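Drying blocks on a taped grid, part two

Batch 5 is cast and out of the molds. Notes on the surface and the layout follow. 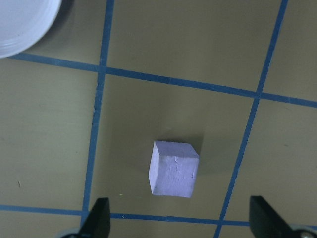
The grid

The table has an olive-khaki top and I divided it with blue tape, four strips, two each way. One block goes in the middle cell. I tried pencil lines in July and they rubbed off. Tape stays put, and it can be lifted and moved when a block size changes.

The strips were laid by eye from the table edge. For this job the cell only has to say which block is which, so I did not check the corners with a square.

The block

The mix is Vallard filler with a little Tinden violet powder stirred in before the water. It comes out a pale lavender with a matte, chalky face. I had hoped for sharper corners. They are soft, and there are small dents and faint creases as well as a thin vertical crack in the front.

The same crack turned up in two blocks of batch 4. My current guess is too much water. The Kostiuk molds have a tight lip and I tend to thin the mix so it will pour.

Weights

Batch 5 used 900 g of dry filler. Total for the project so far is 2,132 g, which leaves enough in the tub for one more run at this size. Demolding was at 59 minutes, a bit sooner than the Nendia timing sheet I have been following.

Next

Less water, same pigment, and a slower pour down one side of the mold. If the crack shows up again I will leave the blocks in the molds overnight and change nothing else.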